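About Wodstead Kitchen School

Wodstead is a small cooking school. We teach adults to cook everyday meals at home, and we teach it in a kitchen about the size of the one you probably have. Classes have six people at most. There is one stove, one double sink and one table, and everything we cook has to come out of that.

The school was started by Cornel Radu, who spent eleven years in hotel and canteen kitchens before he wanted to do something smaller. He rented an apartment on Manole Street, kept the kitchen mostly as he found it, and began with four students on a Saturday course in noodles and dumplings. He still teaches most of the evening classes. Two other teachers share the daytime ones.

We have now had 3828 bookings. Many of those are the same people coming back, which we like, and it is the reason we change the menu every season.

The kitchen

The counter runs around three sides of the room, with the sink under the window. Plates, bowls and jars stay out in the open where students can reach them without asking. Ladles and turners hang on the wall rack, and the steamer lid has its own hook by the stove. New students spend the first ten minutes of their first class finding things. After that we expect them to fetch what they need.

The round table is where we eat, and it is also where we do most of the work that can be done sitting down: filling dumplings, trimming beans, threading skewers, sorting cutlery. It has a brown patterned cloth on it for all of this. We own two spares.

At the start of a class the chopsticks, a spoon and the small knife in its sheath go out on the table together, and the pink cup goes at the back. The knife stays in the sheath until somebody has a use for it.
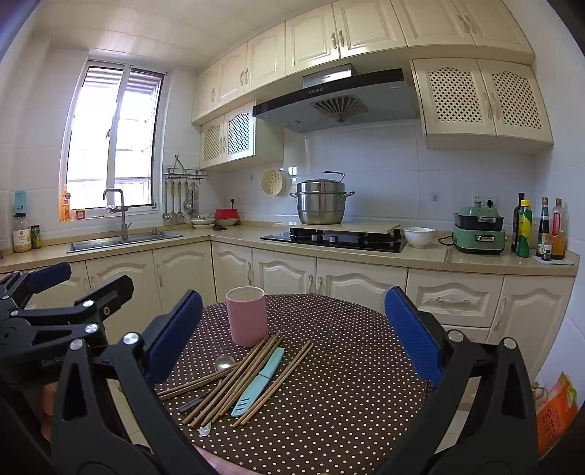 What we teach

Our regular program has three parts.

Basics is a course of five evenings. It covers rice, stock, eggs, greens and one braise. You learn to hold a knife properly and to keep a work surface clear while you cook. This is the course we suggest for anyone who mostly lives on takeout.

Table Food is a set of single classes, each one built on a meal that people share: hot pot, steamed buns, grilled skewers, cold noodles. You can take them in any order. The skewer class fills up first and usually runs twice in a season.

Setting and Clearing is our shortest class, at 100 minutes, and the one we get the most questions about. It deals with the parts of a meal that recipes leave out — laying the table, storing utensils, washing up in a sensible order, putting everything back. We started it after a student told Cornel that she cooked well enough but dreaded the kitchen afterward. Parents often book it together with a teenager.

How we handle chopsticks and skewers

Small wooden things cause a surprising amount of mess in a kitchen, so we have a fixed way of dealing with them. Every student learns it in the first session.

Everything is tipped out onto the cloth. Chopsticks are matched by length, and any that are split or rough go in the trash. Skewers are picked up one at a time and stood in the cup. They go in with the points up, so that the pointed ends are in plain view of anyone reaching across, and we ask people to lift them from low down. The cup must be tall enough that it doesn't tip when it is full. We went through several before settling on the pink one.

Anything that has been washed dries flat overnight before it is sorted. Wooden chopsticks that are put away damp will smell within a few days, and there is no fixing them after that.
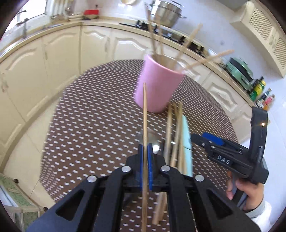
Equipment and supplies

We buy ordinary equipment on purpose. Students ask where they can get what they used in class, and we want the answer to be a normal store. Our heavier pots come from Skalmont, a restaurant supplier that also sells to the public. Dry goods come from the Grokside market, where Cornel shops twice a week.

Aprons are provided. Please bring a container with a lid, as there is nearly always something to take home. Wear closed shoes.

If you have a food allergy, tell us when you book. We can work around most things, but sesame and soy are in this kitchen every day and we can't promise that any dish is free of them.

Prices

A single Table Food class is 100 dollars, with all ingredients and the meal included. The Basics course is 240 dollars for the five evenings. Private groups can take the whole kitchen for an evening for 700 dollars, up to six people, and choose the menu with us ahead of time.

If you need to cancel, let us know two days before the class and we will move your booking. After that the food has been bought and we can't refund it.

Finding us

We are on the second floor, and there is no elevator. The street door is locked during class, so ring the bell marked Wodstead and wait for someone to wash their hands. Evening classes start at 6:30 p.m. and finish by 9:30. The school closes for the second half of December.

To ask about dates or gift vouchers, use the form on the Contact page. Cornel reads the messages in the morning before shopping and replies the same day when he can.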